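Search this site Enter keyword Go

Urstead adds garment tasks to hand-held gripper kit

2 May 2022

Urstead has extended its hire service for hand-held gripper kits to cover clothing. Customers receive a pair of two-finger grippers, a charger and a task sheet, and record folding work in their own homes. The recordings are checked by Plimmont, which returns the accepted files within six days.

The basic package covers 500 recordings and costs £700. Shirts and towels have been offered since March. Quilted jackets are new, and are listed separately because the padding springs back after each fold and the sleeves must be laid in before the body is turned.
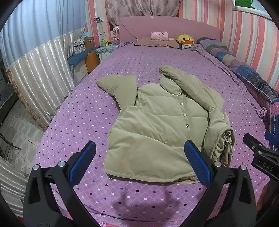 Jackets may be recorded on a bed or a table, with fasteners closed. Kikent, which tested the service before release, submitted 528 recordings under the earlier price list. Spare finger pads are charged extra.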